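In defence of the small drawer

2025-03-16

By Eimear Mulcahy's neighbour, who borrowed her screwdriver

I want to write some words in favour of small drawers. I mean the little cabinet that stands on top of a table or a shelf, with two drawers, maybe three, and nothing else. English is my third language and I learned the word "drawer" quite late, after I had already lived with drawers all my life, so please be patient with me if I use it too often.

When I moved into my present flat, in January, I had a big table and no place for small things. Everybody gave me the same advice. Buy open trays, they said. You must see what you have. If you cannot see it, you will forget it and buy it again. This opinion is very strong now, and you find it in every article about tidying. Clear boxes, open baskets, hooks on the wall, a tray for the keys, a tray for the post, a tray for the things that came out of your pockets.

I followed the advice for 26 days. I had a tray from Gandine near the door and another from the same shop on the table, and I was quite proud of them. They looked like the trays in the shop only on the first evening. After that they filled up. A tray has no opinion about what you put on it. It accepts a battery, a receipt, a hair clip, one earring, a sponge that should be at the sink. In the shop they leave it almost bare, and this is what we are paying for, I think, the bareness. At home it becomes a pile with a rim.

Then I bought a wooden cabinet with two drawers, from a small shop named Plasitz which sells mostly returned furniture. It was not expensive. The handles were in a bag, and I had no screwdriver of the right size, so I knocked at Eimear's door. She stayed to watch me and told me that she does not believe in drawers at all. For her a drawer is a place where things go to be forgotten. We have been arguing about it since then, in a friendly manner, and she has permitted me to use her name here if I report her side correctly.

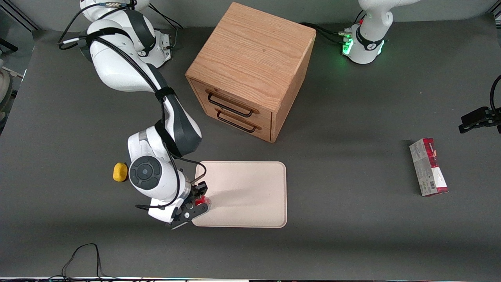
Her side is this. A closed drawer hides the disorder and does not cure it. She says that her mother had one in the kitchen which could not be opened fully, as a ladle was standing up inside it, and in thirty years the family never removed the ladle. They learned to open the drawer only as far as the ladle allowed. Eimear says that with an open tray this could never have happened, the ladle would have been visible and somebody would have been ashamed.

I accept the ladle. I have known such drawers too. But I think the fault is in the size. A kitchen drawer is wide and deep, and it invites you to throw in one more thing. A small drawer is full very soon, and when it is full it does not close, and you notice. With mine I have to choose. The upper one has what I use every day: pens, the tape, the good scissors, stamps, the charger for the phone. The lower one has what I use perhaps once in a month, such as sewing things and the spare keys. If I want to add something and there is no space, I must take something out. I do not need to be a disciplined person for this. The drawer is strict enough for both of us.

There is also the matter of dust, which I find is not discussed sufficiently. Everything on an open tray must be lifted, wiped and put back. I did this with my two trays and it took more time than cleaning the floor. Inside a drawer the pens stay clean. The top of the cabinet I wipe with one movement of the cloth, provided that I keep it bare, and I admit this is the hard part. A flat top at a convenient height is very tempting. In the first week I put a plant on it, then a mug next to the plant. Now nothing is permitted there, and I think the whole table looks larger for it.

About handles I have become a little fanatical. I looked at many cabinets before I bought mine, and some had no handle, only a hole or a groove for the finger. The one from Hayes, which several friends recommended, opens when you push it, and it also opens when you only lean against it. I prefer a plain bar handle. You can take it with the whole hand, also when the hand is wet or you are carrying something in the other one. A visitor understands it at once and does not have to ask you how your furniture functions.

I do not say that trays should be abolished. I still have one, and I like it, because I changed its work. It is now a place for things that are on the way to somewhere else. In the evening I go with it around the flat, collect what is lying in the wrong room, and bring each thing home. After that the tray is empty and I put it back on the table. Eimear says this is what she meant all the time. I do not remember that she said so.

She has recently bought a set of clear boxes from Stomier, with lids. I asked her whether a box with a lid is not a kind of drawer. She said no, you can see through it. I asked when she last looked through it, and she offered me more tea.

I still have her screwdriver. It is in the lower drawer, on the left side, and I can find it in the dark.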